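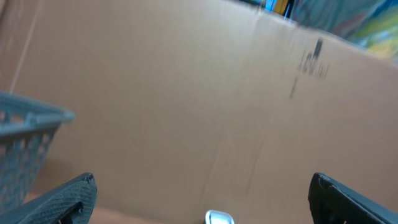

Barn owl pellets, second winter

The Pultside pellets are finished. There were around 400 of them, which is more than last winter, and the job ran into March 2022 when I had meant to be done well before that. I promised a write-up to the people who let us into their barns, so most of what follows is method, with the results near the end.

Five sites were used: the old cart shed at Pultside, the two barns at Skusbridge, the grain store on the Bucur farm and the pole box by the lower drain. All are barn owl roosts. The pole box is a Botevetti pattern, with a deep floor and a high entrance hole, so pellets build up inside it and can't be reached without disturbing whatever is in there. We took only what had dropped to the ground below. The sample from that site is therefore small and I have left it out of any comparison.

Collecting

Nevzat Tatlı did the two Skusbridge barns and I did the rest. Each visit had one rule, that the floor was cleared completely, broken pellets included. If you only pick up the handsome ones you bias the sample towards large pellets, and large pellets tend to hold more prey. Fragments went into a separate bag and were weighed later as loose material.

A roost was left alone if the bird was in. This cost us a full visit to the cart shed in January, and the February bag from there covers a double interval as a result.

Bags were paper. Polythene holds the damp, and a damp pellet grows mould and starts to smell within days. Each bag carried the site and the date in pencil on the outside, and the same on a slip inside. Ink on paper bags runs. I lost a set of labels that way the first winter and had to throw the whole lot out of the analysis.
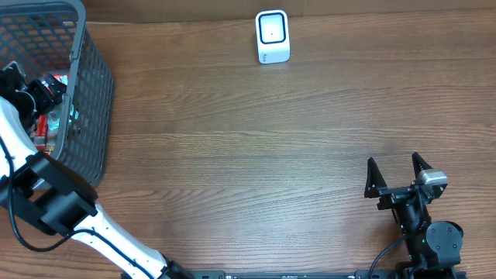

Pellets go into the freezer first, to deal with clothes moth larvae, and then have to dry slowly before anyone stores them. Four weeks in an unheated room is enough. What matters is air on all sides. A solid tray keeps the underside damp, whereas a plastic mesh basket like the dark grey one in the corner of the table lets air in through the walls as well as over the top. Line the bottom with a sheet of newspaper or the small jaws will end up on the floor. One layer only, and turn them once.

Taking them apart

I have gone back to dry dissection. Soaking is quicker and kinder to the fingers, but teeth drop out of vole jaws when the fur is wet, and the teeth are what you need. Dry, the pellet is pulled apart along its length with two pairs of tweezers, skulls lifted out first and lower jaws sorted into left and right. The number of animals in a pellet is taken as the number of skulls, or of left jaws, or of right jaws, whichever is highest. Ribs and limb bones are ignored for counting. 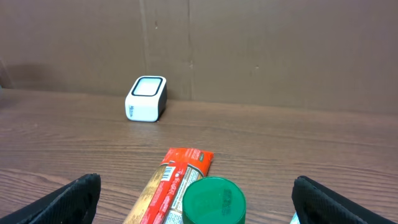
The exception is frogs, which have no teeth worth looking at in the lower jaw and are easily missed. I pick those up from the hip bones. Birds I count from the beak or the breastbone and record simply as "bird, small" or "bird, larger". I am not good enough at bird bones to do better, and a wrong name in the table is worse than a vague one.

Field voles and bank voles are separated on the cheek teeth. Bank vole teeth have roots in the adult and leave distinct holes in the jaw when they fall out. Young bank voles can have open roots, so I also check the second upper molar, which has an extra small loop in the field vole. Shrews are easier — red tips to the teeth for common, pygmy and water shrew, white for anything else. Kuldeep Dixit rechecked a share of my jaws without seeing my names for them. We disagreed on a few wood mice and he was right about most of them.
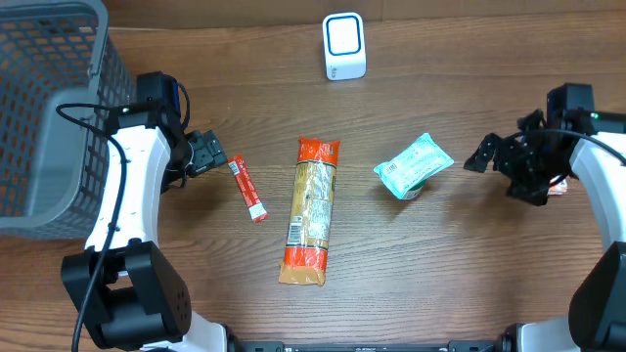

What was in them

Field vole was the commonest prey at every site, as expected for rough grassland. Common shrew came second everywhere except the Bucur grain store, where it was house mouse and then brown rat, all of the rats young. Water shrew turned up at Skusbridge only, in the barn nearer the river. That is a new record for the square and has gone off to the county recorder with the skull.

There was less field vole than last winter, and more shrew. I would not read much into it. Vole numbers rise and fall over several years and we have two winters. The obvious suspicion is that the August cut along the drain took out the tussocks too early, but the cart shed owls don't seem to hunt there much, and they showed the same drop.

Next winter

I want a scale at each roost so the pellets can be weighed fresh as well as dry. The cart shed needs a ledge repaired before the birds start using it heavily again. The reference jaws are in tubes in the second drawer at Pultside, sorted by species, and can be borrowed if you sign for them.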